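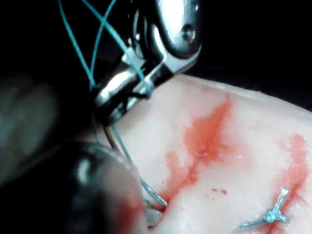 Iona Tennant, Press Officer, Bosstead College of Health

2022-01-17

BOSSTEAD COLLEGE OPENS EVENING COURSE IN WOUND CARE FOR COMMUNITY NURSES

Bosstead College of Health will begin a new evening course in wound care this February. The course is open to registered nurses who work in home care, nursing homes and small clinics across the Prernitz area. Applications are being accepted now.

The course runs for 10 weeks, with one class each week at the college's Prernitz campus. There are 14 places in the first group. A second group will start in the fall if enough people apply.

Classes cover the assessment of cuts, pressure sores and surgical wounds, the choice of dressings, signs of infection, and the removal of stitches and staples. Two sessions deal with record keeping and with how to write a clear referral. Students will also learn how to talk with patients and family members about looking after a wound between visits.

"Home care nurses in this area see wounds every day, and many of them have not had a class on the subject after leaving school," said Toshio Minami, who leads the course. "They asked us for evening hours, a short course, and plenty of time at the bench. We built the schedule on that."

Minami worked as a district nurse before joining the college. He will teach most of the sessions himself, with guest speakers on diabetes and nutrition.

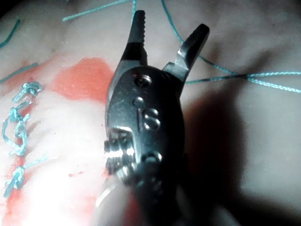
Blue suture thread across a synthetic skin practice pad.

Bench work makes up half of each class. Students practice on synthetic skin pads before they are assessed on stitch removal in week eight. Pads and thread are included in the course fee, and students may book extra bench time on the evenings when no class is held.

The Fankhauser Fund has given the college $3,940 toward the cost of supplies and printed handouts. Nurses employed by nonprofit care providers can apply for a reduced fee.

The written part of the course is based on a workbook by Zalico Press, which students receive at the first class. There is no final exam. Students who attend at least eight classes and pass the bench assessment will receive a certificate of completion.

Applicants need a current nursing license and a short letter from their employer. Forms are available at the front desk of the Prernitz campus and from the college's continuing education office. Places are filled in the order that complete applications arrive.

About Bosstead College of Health
Bosstead College of Health trains nurses, care aides and medical office staff. It offers day and evening programs.

Media contact: Iona Tennant, Press Office, Bosstead College of Health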